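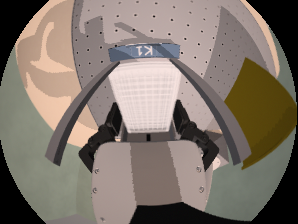

I've been reading about elections again, which my family will tell you is not good for anyone's blood pressure. This time it's the business of foreign money, and I want to have a moan about the way we talk about it.

Whenever a story breaks about some outside power handing over envelopes before a vote, the coverage goes straight to the capital doing the paying. Who signed it off? What do they want, the port or the mine? Fair questions! But the person who took the envelope gets a paragraph near the bottom, if that, and the voters get a photo of a queue.

I grew up in a small place called Skollon (you won't have heard of it, don't worry) and we had our own tiny version. A company from abroad, Suvarna, wanted the quarry road widened. One May, two of the people standing for the council suddenly had very nice leaflets. My neighbour Subira Khaemba kept hers in the kitchen drawer for years and used to get it out when visitors came. She wasn't cross with Suvarna, particularly. Companies want roads. She was cross with the man on the leaflet, who she'd taught to read.

That's stuck with me. We treat bought candidates as if they'd caught something, a sort of flu going round, and so they're hardly ever made to explain themselves. Half of them are back on the ballot next time with a new slogan.

My friend Seon-mi Son thinks I'm being unfair. Her argument is that running for office costs a fortune, honest people can't afford it, and if nobody at home will pay then somebody away will. I do see that. When she helped on a campaign in Biver they had 12 people and a borrowed van, and the other lot had a helicopter. A helicopter! For Biver!

So yes, cap the spending, and cap it low. But publish the donations too, every one over 1000, while the campaign is still going on. Finding out two years later from a foreign newspaper is no use to a person holding a pencil. And when a candidate gets caught, I'd like to see them asked about it on the radio, at length, by someone who isn't in a hurry to get to the weather.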